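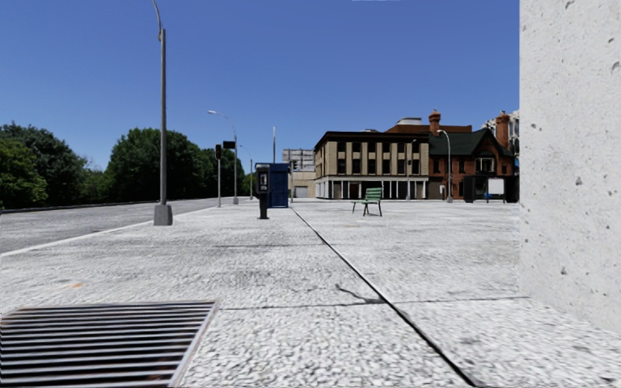 Paved plaza under a clear sky, Skinner

Celtach Community Boards > Notices and Records > Death notices

Topic: Revised length limit for paid death notices

notices_desk
Moderator
Members are advised that the Celtach Register has changed its terms for paid death notices, effective in December. The basic notice remains at $90 and now covers 300 words. Text beyond that limit will be charged by the line. One photograph is included, as before. Notices must be received by 4 p.m. on the day before publication, and the funeral home or crematory must be identified so that the desk can confirm the death.

Families who submit through Purach Funeral Services need take no further action, as that firm sends the text on their behalf. Families who submit directly should use the form at the front counter or the one on the website. Please post questions about the new terms in this topic and keep other matters out of it.

millrace
Does the 300 words include the list of survivors? Our family notice last spring ran to two columns, and most of that was grandchildren and their spouses.

notices_desk
Moderator
Yes. The count covers everything below the name and dates, including survivors, service times and any request for donations. The heading line is not counted.

oldparish_clerk
I wish to register an objection. I maintain the burial index at Brodow for the historical society, and the newspaper notice is very often the only place where a person's working life is set down. Employers, union locals, military service, the year of a move from one state to another - these are the details that researchers ask for most. They are also the first to be cut when a family is told to shorten the text. The notice for a machinist who spent his whole career at one plant should be able to say so.

I would ask the Register to exempt either the survivors or the employment history from the count.

lantern_hill
With respect to the previous poster, the newspaper is not an archive and is under no duty to act as one. The charge pays for space on the page. I placed a notice for my mother in October under the old terms and was billed for every line after the first inch. The new terms would have saved us money. Three hundred words is a good deal of room if the writer leaves out the hobbies.

oldparish_clerk
The hobbies are sometimes the only part the family wrote themselves. The rest comes from the funeral home's template.

lantern_hill
That may be so, but families who want a longer account can print it in the service folder at their own expense.

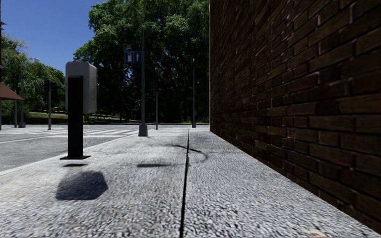

Re: Revised length limit for paid death notices (page 2)

quarterly_minutes
I can offer some figures. Our retirees' chapter keeps a file of printed notices for former members. I went through the 53 we hold from recent years and counted only 7 that would exceed the new limit. All 7 listed great-grandchildren by name. In none of them was the employment history longer than two sentences.

oldparish_clerk
I thank the poster for the count and accept that the limit will affect fewer families than I had supposed. It would still be useful to know what becomes of the longer text. If the website can carry the full version while the printed page carries the short one, most of my objection falls away.

notices_desk
Moderator
The website carries the same text as the printed page. A separate online version was considered and has not been adopted. The question may be raised in writing with the Register's business office.

millrace
Could someone set out how a correction is handled? We had a wrong maiden name printed and were told two different things.

notices_desk
Moderator
Corrections are handled as follows. Where the error was made by the Register, the notice is run again in full at no charge. Where the error was in the text as submitted, the family may place a correction at the line rate, and the online copy will be amended free of charge on request. 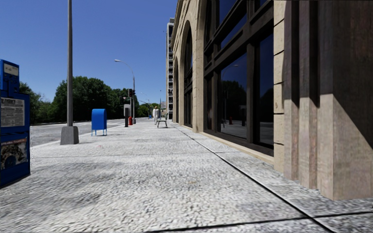
In both cases the request should come from the person who signed the original form. A request from another relative will be held until that person has been reached. This has caused delays, mainly where the signer had traveled from out of state for the service and gone home again.

lantern_hill
The two answers millrace received were probably both right, then, depending on whose error it was.

millrace
It was ours. I have the proof and the name is wrong on it. I will ask for the online copy to be amended.

quarterly_minutes
One further point for members of our chapter. The death benefit claim requires a certified copy of the death certificate, and a printed notice will not be accepted in its place. We have had claims returned on that ground. Purach can order the copies when the arrangements are made, and it is sensible to request more than one.

oldparish_clerk
The index at Brodow is open for additions on Thursday afternoons. Families who have had to shorten a notice are invited to leave the full text with us. Typed pages are preferred, and there is no limit on length or fee for filing. Please write the section and plot number at the top, if known.

notices_desk
Moderator
The filing address for the index has been added to the reference page of this board. This topic remains open for questions on the December terms.

millrace
Does the index accept older notices, or only new ones?

oldparish_clerk
Any year. Clippings should be copied first - we do not return originals.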